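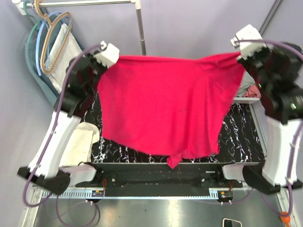
January 3, 2020
By Eldana Mersha

Folding a T-shirt when it comes off the pile in a ball. Quick version, I have a basket of these to get through.

Clear some table first. Push the towels and odd bits to the side or the back – you only need a patch a bit wider than the shirt.

Find the hem before anything else. Not the sleeves, not the neck. Run the fabric through your fingers till you feel the line of stitching, then follow it along to a side seam. Knit rolls up on itself, so the edge may be hiding inside a fold. Unroll it with your thumb.
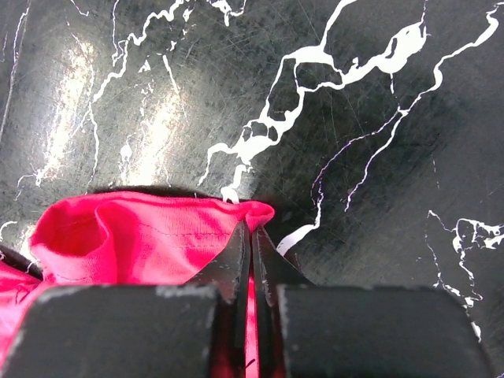

Stitching runs along below the rolled edge.

Got one corner? Keep hold. Slide the other hand along to the opposite corner and lift. Dont let go of the first one to look for the second, you'll be starting over.

Now pull the top edge tight between your hands. Firm, no yanking, a cheap knit stretches and stays that way. 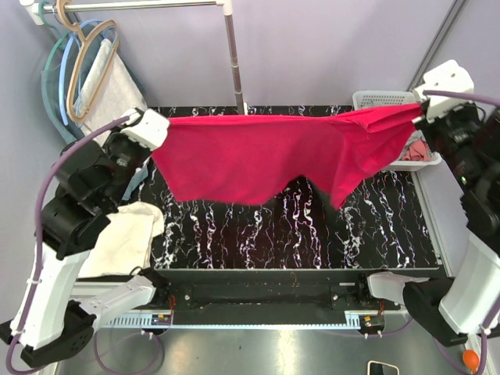 2 min read

The bottom will hang uneven at this point. Fine. One gentle shake, maybe two, and let the weight of the shirt do the rest. If a corner is still twisted, lay the shirt down and fix it flat.

Then:

1. Lower it onto the table, bottom edge first, front side down.
2. Smooth from the middle out. Flat palms.
3. Fold one side in to the middle of the back, sleeve turned back on itself.
4. Same on the other side.
5. Hem up to the collar, then in half agian if your drawer is shallow.

Long sleeves go the same way, just lay the sleeve straight down the back before step 4.

Manju Lodhi asked about hangers. I hang shirts I'll wear this week and fold everything else. Towels get folded last, they're easy and by then my arms are tired.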